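About Memness Dance and Movement School

Memness Dance and Movement School teaches Andean and Latin American folk dance, ballet fundamentals, and conditioning for dancers to children and adults in Bolbridge. The school is independently owned and has operated under the same direction since it was founded by Gladys Henao and Jhosep Henao.
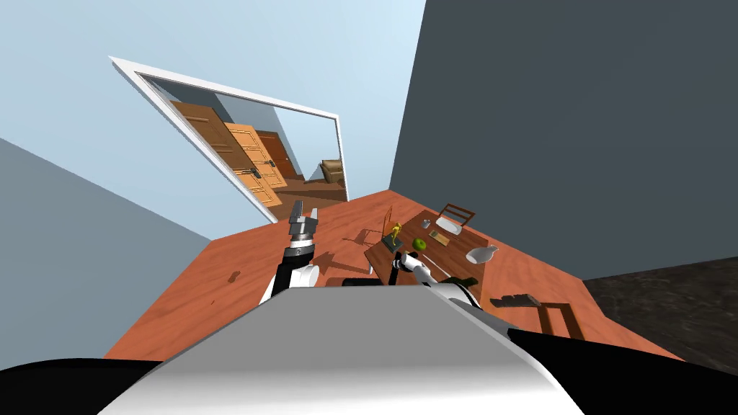
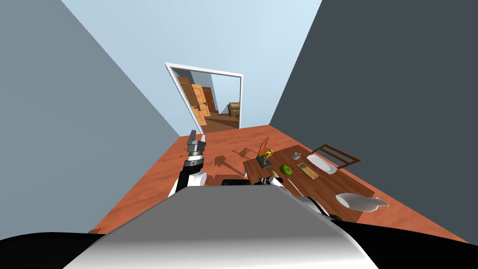
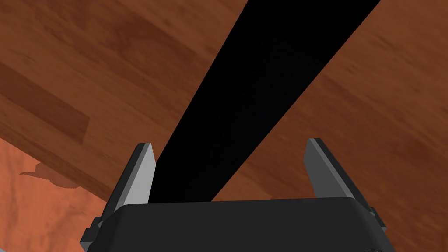 Our History

The school began as a single evening class in marinera, taught by Gladys Henao in a rented hall on Longo Street. Twelve students enrolled in the first term. Most were adults who had danced as children and wished to return to it, and several brought sons and daughters who sat along the wall and learned the steps by watching. A children's class was added the following term at the request of those families.

Jhosep Henao joined the teaching staff full time in the second year, bringing with him a repertoire of huayno and cumbia and a background in strength training. Under his direction the school introduced its conditioning program, which remains a required part of study for all students above the beginner level. The school moved to its present premises on Rusodden Avenue when the hall could no longer hold the Saturday timetable. Enrollment now stands at 157 students.

Our Approach to Training

Memness teaches dance as a physical discipline with a cultural history. Students are expected to know where a dance comes from, on what occasions it is performed, and how its music is counted, and these matters are taught in class alongside the steps.

Technical instruction starts with the feet. Beginners spend a large part of the first term on weight transfer, simple stamping patterns, and walking in time. Turns are introduced when a student can hold a steady line through the hips and shoulders. Work with the handkerchief and the skirt comes later, as both tend to hide faults in the upper body that are easier to correct early.

Conditioning classes last 60 minutes and cover ankle strength, calf endurance, hip mobility, and control of the trunk. Zapateo places repeated load on the feet and lower legs, and students who increase their practice too quickly are liable to develop shin pain. Teachers therefore set limits on the amount of stamping work assigned at home, particularly for students under fourteen. A student who reports pain is moved to adapted work for that class and is asked to speak with a teacher before the next one.

All classes open with a warm-up led by the teacher. Students who arrive after the warm-up has ended may observe, but may not join the floor work.

Programs

First Steps (ages four to six). A short weekly class in rhythm, listening, and simple partner games. Parents are asked to remain in the building.

Children's Folk Dance (ages seven to thirteen). Two levels. Students learn dances from the coast, the highlands, and the Amazon region over a two-year cycle, so that a child who stays for the full cycle will have studied each region.

Youth Company (by audition). The company rehearses twice a week and performs at school events and community festivals. Auditions are held each February. Members must also attend one conditioning class and one ballet fundamentals class per week.

Adult Open Level. Suitable for newcomers and for those returning after a long absence. No partner is needed.

Adult Intermediate. Entry is by recommendation of a teacher. The class prepares one full choreography each term.

Ballet Fundamentals. Barre and center work for folk dancers, with emphasis on alignment, turnout within the student's natural range, and the safe landing of jumps.

Conditioning for Dancers. Open to all students and to dancers from other schools.

Faculty and Staff

Gladys Henao, Co-Founder and Artistic Director. Ms. Henao directs the Youth Company and teaches marinera at all levels. She is responsible for the choreography presented at the annual recital.

Jhosep Henao, Co-Founder and Director of Training. Mr. Henao teaches huayno, cumbia, and conditioning, and oversees the progress records kept for each student.

Sheyla Arango, Head of Children's Classes. Ms. Arango teaches First Steps and both levels of Children's Folk Dance. She entered the school as an adult beginner and completed her teaching apprenticeship here.

Ruth Espinoza, Ballet Fundamentals. Ms. Espinoza trained in classical ballet and taught in public schools before joining the faculty. She also advises on the fitting of shoes.

Teófilo Chambi, Music. Mr. Chambi plays guitar and cajón for the intermediate classes and the Youth Company, and gives a term of rhythm instruction to every new company member.

Premises

The school has two studios on the ground floor. The larger has a sprung floor and is used for the company, the intermediate class, and all work involving jumps or extended zapateo. The smaller is used for First Steps, conditioning, and private lessons. There is step-free access from the street entrance. Changing rooms are located beside the smaller studio. Street shoes are not permitted on either floor.

Performances

The annual recital is open to every student who has attended at least two terms. Participation is voluntary, and a decision not to perform has no effect on a student's placement. The school lends skirts, hats, and handkerchiefs from its own wardrobe, and families are asked to supply only shoes and plain black practice clothes. Borrowed items are to be returned within two weeks of the performance.

The Youth Company accepts a limited number of outside invitations each year. Organizers should write to the office with details of the floor surface, the size of the performing area, and the availability of a covered space for changing. The company does not perform on bare concrete.

Tuition Assistance

The Longo Street Fund, named for the school's first home, helps families with the cost of classes. Awards of up to $500 per year are made to students between the ages of seven and eighteen. An additional grant of $100 toward shoes is available to new members of the Youth Company. Applications are read by the two directors and are treated as confidential. Previous dance experience is not considered.

Student Welfare

Every member of the teaching staff has completed a background check and holds a current first aid certificate. Physical correction in class is limited to light guidance of the arms, shoulders, and feet, and is given only with the student's permission. Teachers do not comment on body weight or shape. Concerns about any class may be raised with either director, in person or in writing, and will receive a written reply.

Enrollment and Visits

New students are accepted at the start of each term, and adults may also join at the midpoint if places remain. Prospective students are welcome to watch a class before enrolling. Visits are arranged through the office, which is open from 3:30 p.m. until the end of the last evening class. The current timetable, tuition schedule, and fund application form may be collected at the front desk on Rusodden Avenue or requested by mail.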